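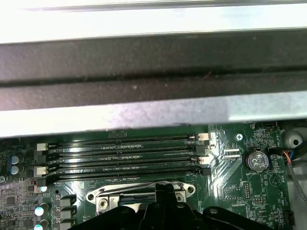 Placa base de ordenador con cuatro ranuras de memoria.

Bustus Abogados incorpora el despacho Itura y refuerza su práctica penal y de familia

2/26/20 - Bustus Abogados ha formalizado la integración del despacho Itura, dedicado al derecho de familia y a la defensa penal. La operación incluye el traspaso de todos los expedientes en curso y la incorporación de los diez profesionales de la firma, entre letrados y personal administrativo.

Con el acuerdo, el bufete pasa a contar con 28 abogados en ejercicio repartidos en tres oficinas. La sede central se mantiene en el edificio Prins, donde seguirán los departamentos mercantil, laboral y de sucesiones. Los equipos de familia y penal trabajarán desde las dependencias que Itura ocupaba hasta ahora, que conservan la dirección y el número de teléfono. La tercera oficina atiende sobre todo asuntos de arrendamientos y comunidades de propietarios.

Itura tramitó el pasado ejercicio 1.505 asuntos, en su mayor parte divorcios, medidas de custodia, liquidaciones de gananciales y asistencia a detenidos. Los clientes conservarán al letrado que lleva su caso. Los honorarios pactados por escrito antes de la integración no se modifican y las provisiones de fondos ya entregadas se aplicarán al mismo expediente.

Los clientes de Itura recibirán una carta con los datos de facturación de la nueva entidad y una hoja de consentimiento para el traslado de su documentación. Quien prefiera retirar su expediente puede solicitarlo por escrito en cualquiera de las oficinas - la entrega no tiene coste.

El nombre Itura seguirá apareciendo en la placa de la oficina y en la correspondencia hasta el mes de junio. A partir de entonces toda la actividad se desarrollará bajo la denominación Bustus Abogados.

La firma mantiene además el programa Rareo, un servicio de primera consulta gratuita para personas que no han tratado antes con un abogado. El programa se amplía ahora a cuestiones penales, con cita previa y una duración máxima de media hora por consulta. Hasta la fecha cubría únicamente herencias, alquileres y despidos.

Sobre Bustus Abogados
Bustus Abogados es un bufete que asesora a particulares y pequeñas empresas en derecho civil, mercantil, laboral, de familia y penal.

Contacto para medios
Departamento de comunicación de Bustus Abogados, edificio Prins, planta 3.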